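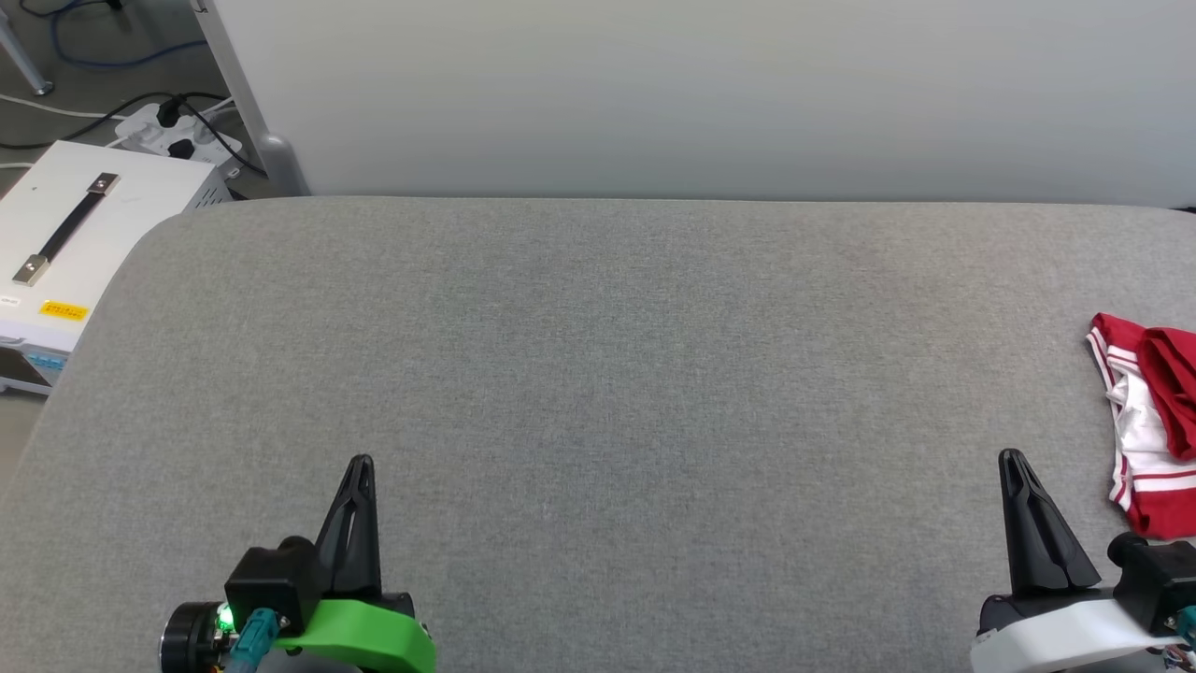 의류 정리 작업대의 헤드 카메라 화면. 회색 펠트 질감의 작업면 오른쪽에 빨간색과 흰색이 섞인 의류가 놓여 있다.

의류 조작 시연 데이터 수집 현황
작성: Jalen Yazzie, 조작학습팀
2018년 6월 11일

Obi 양팔 작업대의 의류 시연 수집이 2차 구간에 들어갔다. 1차 구간은 2월에 시작했고, 검수를 통과한 에피소드는 513개다. 2차 구간의 목표는 추가 400개이며, 1차분과 같은 형식으로 저장한다. 이번 호에는 수집 절차의 변경 사항과 검수 기준, 남은 문제를 정리한다.

작업 정의
한 에피소드는 구겨진 의류 한 점을 작업면 중앙으로 옮겨 펼치고, 반으로 한 번 접은 뒤 양쪽 그리퍼를 대기 위치로 되돌리는 데까지다. 의류의 초기 위치는 작업면 좌, 우, 안쪽 가운데에서 추첨한다. 초기 상태는 조작자가 손으로 뭉쳐서 떨어뜨리는 방식으로 만들고, 떨어진 뒤에는 모양을 고치지 않는다. 1차 구간에서는 조작자마다 뭉치는 정도가 달라 Vaughn Pennington의 데이터만 유독 펼치기 쉬운 상태로 시작하는 경향이 있었다. 2차 구간부터는 초기 상태를 만드는 사람과 원격 조작을 하는 사람을 분리한다.

기록 항목
헤드 카메라 영상, 양팔 관절 각도, 그리퍼 개폐량, 원격 조작기의 명령값을 함께 저장한다. 명령값과 실측값은 별도 채널이다. 1차 초반에 둘을 합쳐 저장한 파일이 13개 있었고, 복원이 되지 않아 학습 세트에서 제외했다. 좌우 그리퍼는 마운트 색으로 구분한다. 왼쪽이 녹색, 오른쪽이 흰색이다. 로그의 채널명도 여기에 맞춰 left_green, right_white로 통일했으므로 이전 이름(arm0, arm1)을 읽는 스크립트는 수정이 필요하다. 변환 스크립트는 Kirsten Chan이 관리한다.

카메라와 작업면
헤드 카메라의 기울기는 교대 시작 시 기준 영상과 겹쳐서 확인한다. 작업면의 먼 쪽 모서리가 기준선에서 벗어나면 나사를 다시 조이고 기준 영상을 새로 찍는다. 작업면 밖의 배경은 따로 가리지 않는다. 전원 장비나 케이블이 화면 한쪽에 들어오더라도 그대로 기록하며, 배경 변화에 대한 민감도는 평가 단계에서 별도로 측정한다. 작업면 천은 2차 구간이 끝날 때까지 교체하지 않는다.

의류 품목
품목은 20점이고 반바지, 티셔츠, 수건으로 나뉜다. 단색은 1차에서 충분히 모았다. 2차에서는 줄무늬나 배색이 있는 품목의 비율을 높인다. 배색선이 있는 옷에서 현재 정책이 옷의 가장자리 대신 배색 경계를 집으려는 오류가 반복해서 나타났기 때문이다. 회색 계열 품목은 작업면과 대비가 낮아 검수자 간 판정이 자주 엇갈렸으며, 당분간 별도 폴더에 보관하고 학습에는 쓰지 않는다.

검수 기준
다음에 해당하면 불합격으로 처리한다.
- 의류가 작업면 밖으로 떨어진 경우
- 조작자가 중간에 손으로 개입한 경우
- 영상과 관절 로그의 시각 차이가 허용치를 넘은 경우
- 종료 시 그리퍼가 대기 위치에 있지 않은 경우

집기에 한두 번 실패했다가 스스로 다시 잡은 에피소드는 합격이다. 1차 초반에는 이것도 버렸는데, 그 데이터로 학습한 정책은 첫 집기에 실패하면 같은 위치에서 손가락을 여닫기만 했다. 재시도가 포함된 에피소드에는 retry 태그를 붙인다. 태그가 없는 재시도 에피소드는 Thaddeus Gallagher에게 파일명을 보내면 된다.

의류가 화면 오른쪽 가장자리에 걸친 상태로 시작하는 경우의 처리는 1차에서 규정이 없었다. 2차에서는 일부라도 화면에 보이면 유효한 초기 상태로 본다. 전체가 화면 밖이면 기록을 시작하지 말고 다시 떨어뜨린다.

남은 문제
첫째, 얇은 천을 한 겹만 집는 동작의 성공률이 낮다. 손가락 끝이 두 겹을 함께 무는 경우가 많고, 헤드 카메라만으로는 겹 수를 판정하기 어렵다. 손목 카메라 추가는 Vestovari 쪽 장착부 설계가 끝난 뒤 검토한다. 둘째, 오른팔로 먼저 집는 시연이 지나치게 많다. 조작자 대부분이 오른손잡이인 영향으로 보이며, 추첨표에 시작 팔을 지정하는 열을 추가했다. 지정된 팔이 의류에 닿지 않는 위치라면 반대쪽 팔로 중앙까지 밀어 준 뒤 지정 팔로 집는다. 이때 메모란에 push라고 적는다.

저장과 배포
원본은 Tikdale 서버에 올리고, 검수가 끝난 파일만 학습용 디렉터리로 복사한다. 로컬 디스크의 원본은 체크섬 대조 후에 삭제한다. 1차분 분할 목록은 고정되어 있으니 2차 파일을 기존 평가 세트에 섞지 않도록 한다. 조작 교대표와 추첨표 양식은 Hazel Crenshaw에게 요청할 것.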